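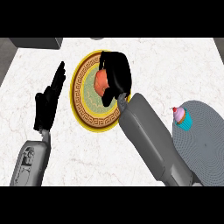 Plate task, sim kitchen. Right hand over the fruit on the plate, left hand idle.

September, 16:00, Rallska bench

Going through the clearance and labeling rules again before the next batch of Lisness episodes gets annotated. The written rules are fine for one arm. For two arms they leave gaps, and people have been filling the gaps differently. Notes on what I think we should settle.

1. Idle arm. Current text says the unused arm "should be parked." It doesn't say where. In this layout the left hand is up over the marble, beside the plate, touching nothing. I would call that idle but not parked. Parked should mean the joint pose in the config file and nothing else. Proposed wording: an arm is parked if it is in the stored pose at episode start, idle if it is anywhere else and has no assigned object. Both are allowed. They get different tags.

2. Contact. Do not tag a grasp from the rendered view. With the black hand the fingers cover a good part of the object and there is no telling contact from a near miss. Use the contact log from the simulator. If the log is missing, the tag is "unknown", and unknown stays unknown through review. Last month I found 6 episodes where someone had upgraded it to "grasp" by eye. Reverted all of them.

3. Object names. Same item has gone in as peach, apple and "orange thing". The Zastent asset list is the authority. If you can't match the asset ID, write "round food item" and move on. Same for the mat: "round mat", no trivet, no coaster.
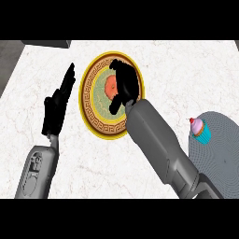 4. Keep-out around bystander objects. The cupcake is a bystander in this task. Rule says no link may enter the keep-out volume of a bystander. The checker only tests hand and wrist. The right forearm comes up alongside the mat and passes over its edge in view, so a hand-only check is testing the wrong part of the arm. Needs every link from the elbow out. Filed against the Jitaru checker, no reply yet.

Also unclear whether the mat itself counts as a bystander. My reading: no, flat items under the height limit are surface. But the rule should say so. Overlap in the camera view is not evidence of anything either way - use the geometry query.

5. Plate. Pushing the plate while reaching for what is on it. The present limit is on final displacement only, so a plate that gets shoved and dragged back passes. Should be the peak value over the episode. Reran the old Lisness set with peak: 88 episodes pass. I have not gone through the failures to see how many are real. Some will be settling at reset, where the plate drops onto the counter in the first few steps. Exclude those steps before counting.

6. Review. We have 2 reviewers per episode and no tie rule. Suggest a disagreement goes to unknown and the episode is held out of the release set until somebody looks at the log. Slower, yes. Roughly an hour extra per batch going by the last one.

Not touched today: speed limits near the counter edge, and whether left/right is named from the robot or from the viewer. I have been using the robot's left and right throughout. Check that the Rallska template does the same.

To do
- new wording for 1 and 5 into the draft
- chase the checker ticket
- peak displacement rerun with reset steps removed
- ask for the asset list to be pinned to a version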